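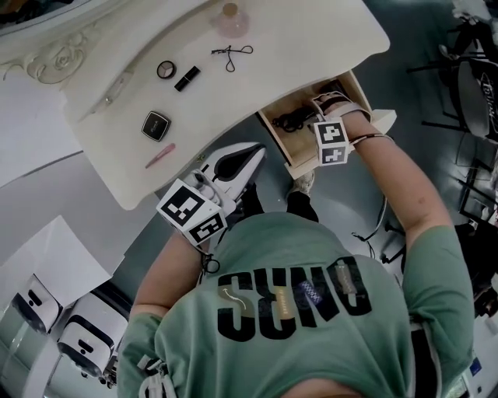 The comparison between the two handheld grippers is far enough along to write up. Both are the same printed body with a curved jaw. The Wirton version has a thin, hard pad and the Clarkance version has a softer, thicker one. I have been running both on drawer and tabletop tasks at the vanity, and the drawer is where tracking gives trouble. With one hand reaching into the open drawer, the marker cube on that wrist has the drawer and the table edge close by, while the cube on the gripper in the other hand is out in the open. Poses from the wrist cube were noisier in every session.

The October set came to 2,429 episodes after filtering. I threw out anything where a cube was lost for longer than 200 ms. Most of the rejects were drawer episodes, and the split between the two pads was close to even, so I blame the geometry and leave the pads out of it.

Pad results, short version. The Clarkance pad holds round things better. Bottles and caps rotate less in the jaw, and operators squeeze less. The Wirton pad is better on thin objects lying flat, such as a brush or a pencil, where the soft pad folds under before it gets any purchase. Swapping pads takes roughly 3 minutes with the small hex driver. The screw bosses on the Wirton body are soft and I have already stripped 2.

The camera on the gripper matters more than I expected. I moved from the stock lens to the wide MacLeod one. It keeps the pad and most of the tabletop in view together, at the cost of heavy distortion near the corners. Recalibrate after every lens swap, even if the mount did not move. 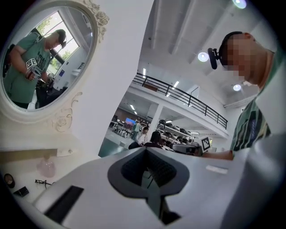
Gripper camera view, with the pad at the bottom and the vanity mirror at upper left.

The mirror is a problem for the marker detector. A reflected marker has the wrong handedness and should fail decoding, and mostly it does, but Feststead 2 let a few through at low resolution. I now mask the glass by hand.

Still to do: repeat the drawer set with the cube moved up the forearm.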